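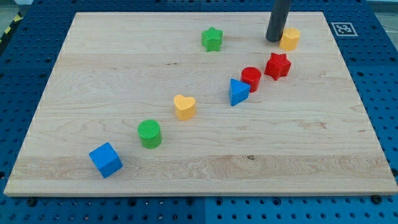 Fatton Audio Guide, the memorial edition: a review

I picked up the Fatton handheld guide on the second day of our trip, at the front desk of the Haraseo memorial site, and I ended up using it for most of a very long afternoon. My husband had gone on ahead with his printed leaflet (he reads faster than I listen), so I had it to myself, and I've been meaning to write down what I thought ever since we got home in September.

First, what you get. It's a plain gray player on a neck strap with one earpiece and a number pad. You type in the number on the post in front of you and a voice begins. The former camp has 21 stops, starting at the gate and finishing at the wall of names, where 1,548 people are listed. The full tour runs 152 minutes if you let every recording play through, and I did, apart from one I'll come to.

The best thing about it by a long way is that survivors do so much of the talking. There's a narrator for dates and directions, a calm woman who never pushes you to feel anything, and then she steps back and lets the witnesses speak in their own language for a few seconds before the English comes in over the top. Joni Laitinen wrote the script and I would like to shake his hand. At stop six a man remembers his brother's coat, only that, for nearly four minutes, and I stood there by the fence long after it had finished. I have been to a good many places like this over the years and I can't think of a recording that stayed with me the same way.

Now the grumbles, and they're small ones. The buttons are stiff and sit very close together, so I kept getting stop 12 when I wanted 11, and that's a jarring mistake to make in a place like that! The volume is fine indoors and too low near the road. Stop 15, about the trials, is a muddle of court names and appeals, and I gave up partway and read the panel, which explains it much better. I'd also have liked a pause between stops, because the next set of directions starts the moment a witness stops speaking.

Rental is 10 euros with a deposit, and the money goes toward upkeep of the grounds. There's a phone version from Levari with the same recordings, but it ate my battery, and I was happier with my phone in my bag.

If you're going for the annual ceremony on 10th December, reserve one ahead, as the desk told me they run out by midmorning. Bring a warm hat that fits over the earpiece. The benches are mostly between stops eight and 14, and the café is back by the parking lot.

Four stars out of five from me, and the missing one is for the buttons.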